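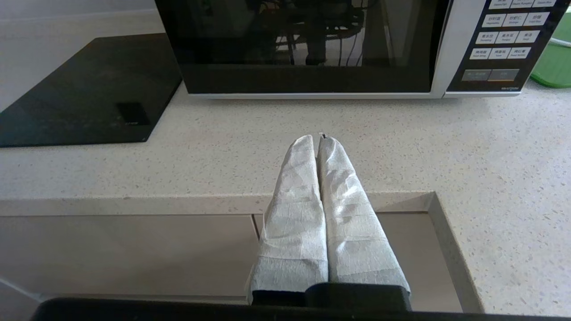
Odelar worktop, speckled off-white, with black glass induction cooktop and gray-taupe fronts.

Kitchens > Worktops > Stone Look > Odelar

Speckled worktop with a rounded front edge, supplied cut to plan. The flecks are fine, gray to dark, and run through the full thickness — edges and returns match the top face. Stepped fronts and inside corners are made from the drawing submitted with the order.

Item no. 1542
Depth: 65 cm
Maximum length per piece: 187 cm
Finish: matte, faint sheen
Cooktop cutout: made at the Bredgate workshop, template required

Clean with a damp cloth and mild dish soap. Do not use scouring powder. Set hot pans on a trivet.

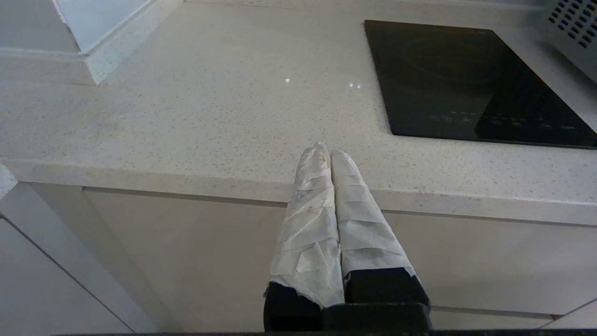

Can the cooktop cutout be moved after the order is placed?
Changes are accepted until the template is signed off. After that the piece has to be reordered.

Lead time is 41 days from sign-off. Delivery on Tuesday only.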